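La segunda fase del proyecto Minis, correspondiente al mes de julio, tuvo por objeto determinar si un conjunto reducido de demostraciones manuales basta para entrenar una política de agarre. En el grupo Plurden se registraron 1140 demostraciones, distribuidas en 14 tareas de escritorio.

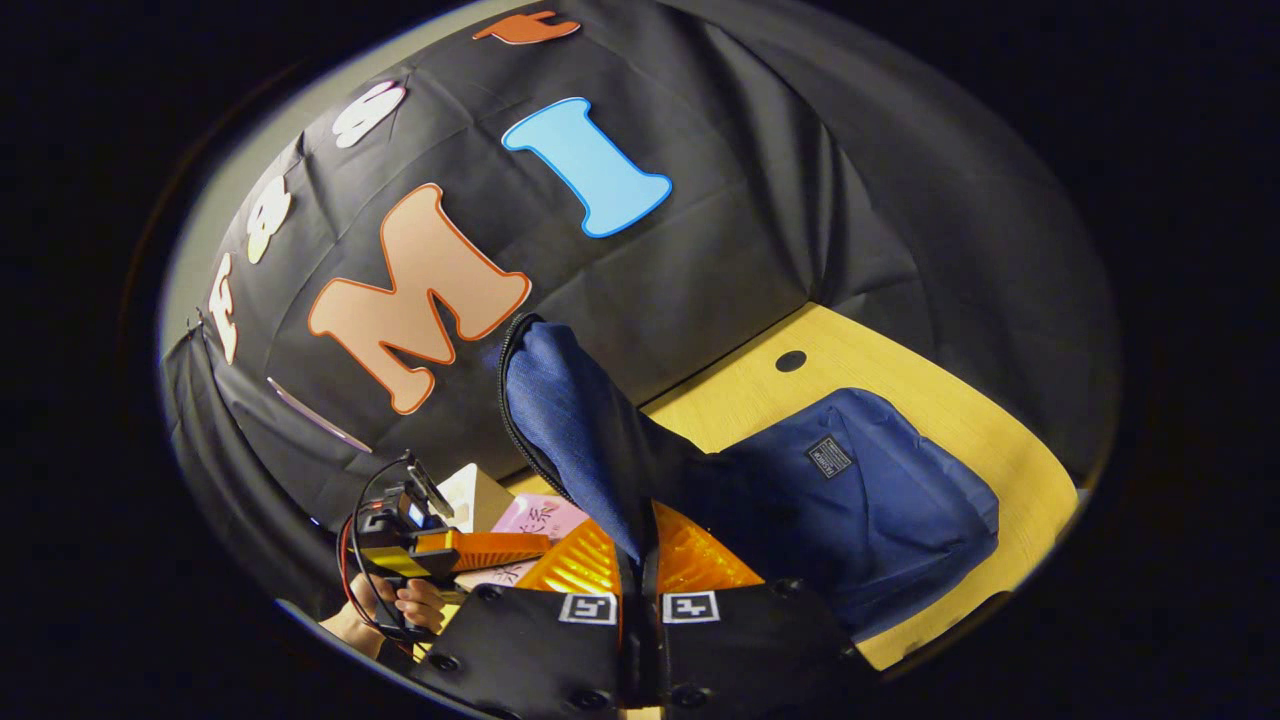
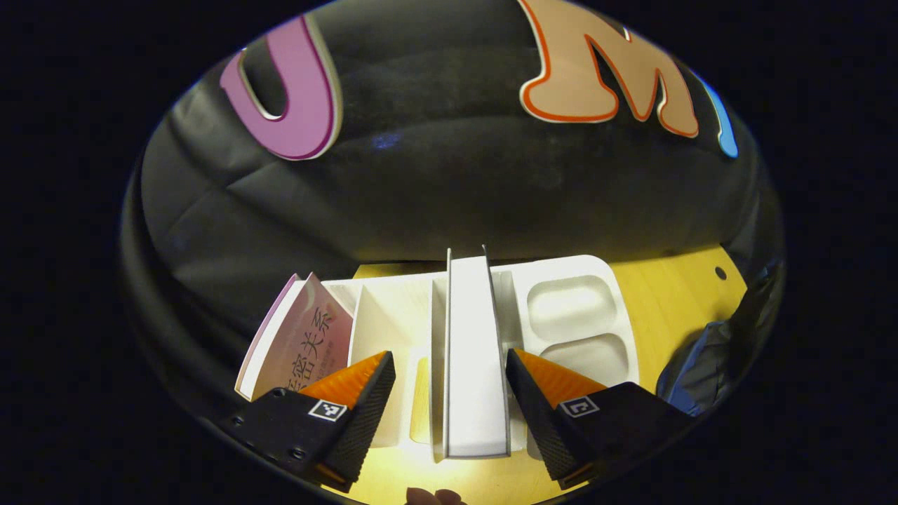

El método parte de una hipótesis sencilla: la apertura de la pinza puede estimarse con la propia cámara, sin sensores adicionales en los dedos. Para ello, cada dedo lleva un marcador cuadrado en blanco y negro, cuya posición se procesa mediante el módulo Tritis. Los objetos blandos, como la mochila azul de la primera fotografía, exigieron 25 demostraciones más por tarea que los rígidos, entre los que se cuenta la bandeja organizadora blanca.

La política resultante completó el 84 % de los ensayos de validación. Los fallos se concentraron en los tejidos con pliegues. Queda pendiente repetir la evaluación con la variante Panagiotou, que pondera de otro modo los instantes previos al contacto.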